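Eno (JavaScript library)

Eno is an open-source JavaScript library for saving and restoring the contents of web forms in the browser. It was written by Mogens Hjaltadóttir and is maintained by the software firm Vestergaard. The library has no dependencies and is distributed as a single file.

Operation

Eno attaches one listener to each form and records changes to text fields, checkboxes and select menus. Values are written to local storage after a delay of 200 milliseconds, counted from the last keystroke. Password and file fields are never stored. When the page is loaded again, the saved values are put back before the form's own validation runs.

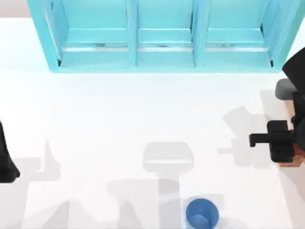 Storage format

Each form is stored under one key, built from the page path and the form's name attribute. The record is a flat JSON object. Fields that share a name are kept as an array in document order. Forms without a name are skipped unless the keyFor option supplies one.

Version 2 added an expiry field to the record. Older records are read without an expiry and are rewritten in the new format on the next save.
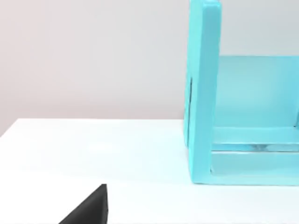

Rendered view of a turquoise rack on a white tabletop.

Configuration

Options are passed as an object when the library is started. The delay option sets the wait before a save, and exclude takes a CSS selector for fields to be left out. The onRestore callback receives the form element and the list of restored field names. Returning false from onBeforeSave cancels the write.

Limitations

Eno does not track fields inside closed shadow roots. Rich text editors that keep their content outside a form field need an adapter.

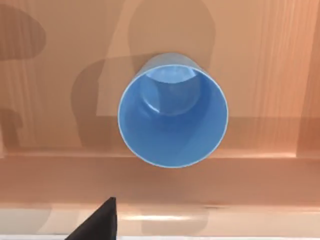 Adapters are registered by name and must provide a read and a write function. The Pronholm and Grenow editors are supported by adapters in the main repository. Storage quota errors are caught and logged to the console, and the form continues to work without saving.

Release history

The current stable release is dated July 30, 2023. It closed 71 issues and dropped support for Internet Explorer. The test suite contains 935 cases.

See also
Web storage
Form validation
Event delegation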